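To: Kimbridge Residents' Association mailing list
From: Association Office
Subject: Re: Fall newsletter delivery and the Flollitz contract

Dear members,

Thank you to all who replied to the notice on printing and delivery. The pictures are included with this message, and the member's question is quoted and answered after them.
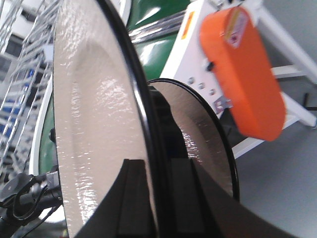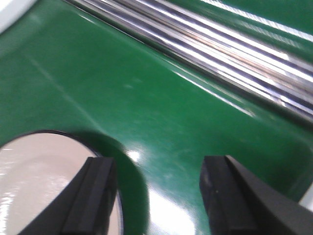
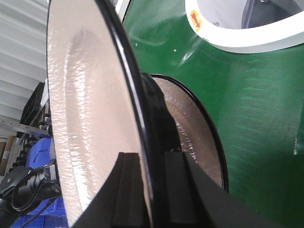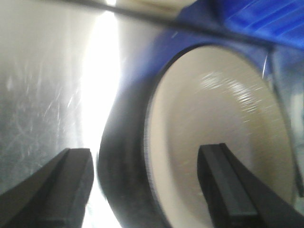
Close views. The second shows the metallic rod and the green surface.

On Wednesday a member wrote:

> The last issue reached our street after the date of the
> meeting it announced. Could the office explain why we are
> staying with Flollitz for delivery, and whether Cantero was
> asked for a price? I would also like to know if members who
> read the newsletter by email may stop the paper copy.

The office replies as follows.

Flollitz holds the delivery contract until the end of November. The late issue was discussed with the firm, which accepts that the streets north of Plalla Square were placed on the wrong route. The route sheet has been corrected, and a copy is kept at the office for any member who wishes to see it.

Cantero was asked for a price and supplied one. Its offer covered a minimum run of 4,000 copies. The association prints 2,384, and the offer could not be accepted on those terms. Cantero has been invited to quote again for the new year.

Members may stop the paper copy at any time by writing to the office with their name and street address. So far 53 households have done so. Please note that the notice of the annual meeting must still be sent on paper to every household under our rules.

Corrections to the inside pages should reach the office by noon on Wednesday. Letters for the next issue are limited to 40 lines and must be signed, although a name will be withheld from print on request.

Members who did not receive the last issue at all are asked to report this separately, giving the house number, so that the list held by Flollitz can be checked against ours.

Association Office
Kimbridge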